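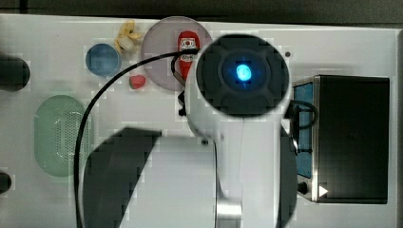

Kirstin Aitken wanted to know what happened in year two. Up to 2000 a month for the lease was fine, she said, but leases ended, and then what did Osthorpe own?

"Nothing," Ho-yin Pan said. "We give it back or we buy it out."

"So put the buyout in the budget."

He wrote it down. The sheet already had the arm, the mounting plate, spare cables and 200 for toy food. The toy food was the only line that had passed without a question.

Lai-ching Liao had three quotes in front of her. Sisar was cheapest and wouldn't commit to a delivery date. Yu could ship in 8 weeks. Traton included training but charged for every service visit, even the ones where the technician only tightened a bolt.

"How many visits did we have last year?" Kirstin asked.

Lai-ching turned a page. "35 hours of them. They bill by the hour."

"For one arm?"

"For one arm and one toaster oven. The oven door kept sticking."

Kirstin took off her glasses. Down the hall a phone rang for a while and stopped.

"If we go with Yu," she said, "can we have a second arm by March?"

"If you sign this week," Ho-yin said.

She read the Yu quote again from the top, slowly, with a finger under each line. At the bottom she crossed out the extended warranty, put her initials beside it, and asked Lai-ching to find out whether they would still honor the price without it. Then she went back to the buyout and asked him for the number.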